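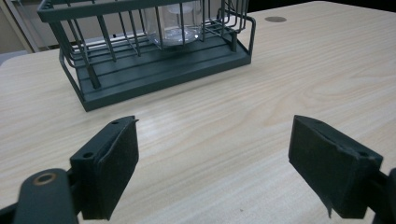

Should a gripper pad be changed after a set number of grasps, or when it looks worn?
When it looks worn, with the grasp count used only to remind people to go and look.

That is my position on section 4 of the draft, and I'll try to explain why I can't sign off the version that went round before the weekend. Wiebke's message first, for those who only joined the list in November.

Wiebke Reuter wrote on Thu 7 January:

Dear all,
Section 4 now says that finger pads on every gripper used with labware, hand-held ones included, are replaced after 400 grasps. The number came out of the Granavance trial and I think it is a sensible one. It gives each site the same rule and it gives us something we can audit. I'd also like to keep the line that says recordings made past the limit are marked as non-conforming. If there are no objections I'll pass the text to Mivora for layout.
Wiebke

I do object, sorry.

The Granavance trial used one kind of rigid vial and one kind of pad. We have no idea what the number would be for a soft bottle, a thin cup or a tall cylinder with a flared foot. Felt-type pads go at the edges first. The corner lifts, then a flap hangs down, and from then on you are partly gripping with the flap. I have seen that on pads with very few grasps behind them, and I have seen old ones that were perfectly sound. A count tells you neither.

Then there is who does the counting. On a fixed arm the controller can do it. On a hand-held gripper somebody has to write it down, and at Clirley the log sheet had the same figure on it for 11 sessions running. I wouldn't call that an audit trail.
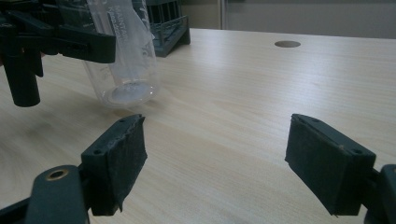

Fingers open, bottle held by the second gripper.

Which brings me to the part the draft leaves out altogether. Where two grippers work over the same table, the text treats them as two separate tools, each with its own limit and its own sheet. Suppose one has fresh pads and the other has ragged ones. Is the recording conforming or not? I read section 4 four times and still couldn't say. Kalliopi Nikolaidis asked the same thing on the last call and was told it would be "covered by local practice". I'd like to know whose.

I'm not against a rule. Mine would go something like this:

Look at both pads on every gripper before a session, edges and lower corners included.
Replace any pad with a hanging flap, and change the pads on that gripper as a pair.
Note the state of the pads in the session record, in words.
Keep the grasp count if you have it, but don't let it decide anything.
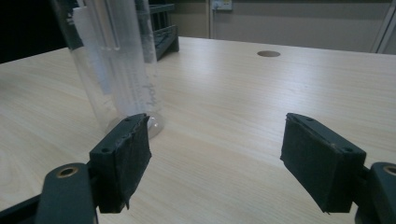
None of that needs new equipment, and the people at Son have been doing the first two for a while without any document telling them to. What it doesn't give us is a tidy number for a certificate, and I suspect that is why the 400 got in. If someone has data for anything other than rigid vials, please post it – I would happily be wrong. Until then I'd ask Wiebke to hold the text back from layout, and to take the non-conforming line out whatever happens to the rest. Throwing doubt on a good recording over a badly kept tally seems to me worse than having no rule.

The comments on section 5 (cleaning) will have to wait for a separate message.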